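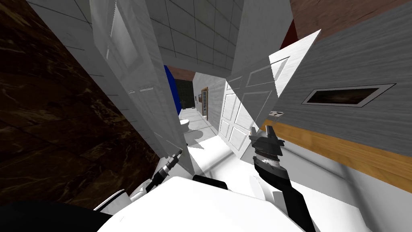

Uriel Villaseñor, redactor de barrio y vecino de toda la vida

6 de octubre de 2018

¡Por fin tenemos fecha para la biblioteca! Llevo tanto tiempo escribiendo sobre la de Irkstead que mi madre ya me pregunta por las obras antes que por mí, así que me vais a perdonar el entusiasmo: reabre en diciembre, con sala infantil nueva, calefacción que calienta (eso me juran) y el doble de mesas para estudiar. Me lo confirmó ayer por teléfono Wanda Tomaszewski, la directora, y casi se me cae el café encima del teclado.

Para los que acabáis de llegar al barrio, os pongo al día. La biblioteca cerró hace 17 meses por unas goteras que empezaron en la sección de viajes y acabaron en la de historia local, que es la que más nos dolía a todos. Desde entonces nos hemos apañado con un bibliobús que para junto al mercado y con un armario de préstamo en la cafetería Pilby, donde te llevas una novela y, ya que estás, un trozo de bizcocho de limón (yo he engordado leyendo, que conste).

Lo que hay de nuevo es bastante. La planta baja será toda para los críos, con entrada propia por la calle de atrás y sitio para aparcar los cochecitos. Arriba van la sala de lectura, la hemeroteca y una habitación pequeña y cerrada para los que graban pódcast o ensayan oposiciones en voz alta. Los horarios también cambian: se abrirá por las mañanas y se cerrará a las nueve de la noche, una hora más tarde que antes. Y vuelven los cuentacuentos, con Faith Mwaipopo al frente, que a mis sobrinos los tenía hipnotizados con aquello de la hiena y la luna.

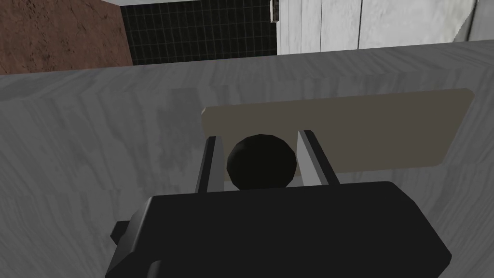 Los libros que vuelven a casa

La mudanza de los fondos ha dado para mucho. Los libros estaban guardados en el almacén de Muriithi, la empresa de transportes, y al hacer inventario han aparecido 994 títulos que no constaban en el catálogo. ¡Casi mil! Hay recetarios, novelas del oeste, guías de pájaros y una colección entera de poesía que alguien donó y que se quedó en cajas sin abrir. Nassoro Koech, el bibliotecario que se ha encargado de ficharlos, me contó que tardaron semanas porque se paraban a leerlos, y yo lo entiendo perfectamente.

También hay devoluciones pendientes, ejem. Si tenéis en casa algún libro prestado de antes del cierre, no habrá multa para quien lo lleve durante el primer mes. Yo tengo uno de cerámica japonesa que me da mucha vergüenza, y allí estaré el primer día, con gafas de sol si hace falta.

En el catálogo nuevo, que se llama Jirar, se podrá reservar desde el móvil y alargar el préstamo sin llamar a nadie. Lo he probado en casa de una amiga y es sencillo, aunque la búsqueda por autor todavía se lía con las tildes: escribí mi apellido con la eñe y me ofreció un manual de villancicos.
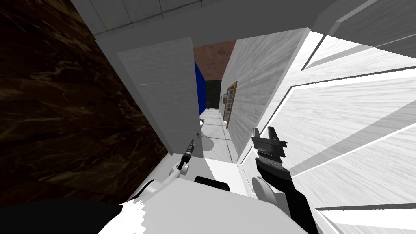
Cómo apuntarse y qué traer

El carné antiguo sigue valiendo. Si lo habéis perdido, el duplicado es gratis para los menores y cuesta cinco euros para los demás, y se pide en el mostrador con cualquier documento que lleve foto. Para los talleres de invierno hay 500 plazas entre encuadernación, lectura en inglés, iniciación a la informática y el club de novela negra, que lleva Faith Mwakyusa y que suele llenarse el primer día. Las inscripciones se hacen en el bibliobús hasta que abra el edificio.

El día exacto de la inauguración lo anunciarán en la puerta y en esta misma página en cuanto me lo pasen. Habrá chocolate caliente y música de la banda del instituto, y si alguien sabe tocar la tuba, que escriba, porque les falta una.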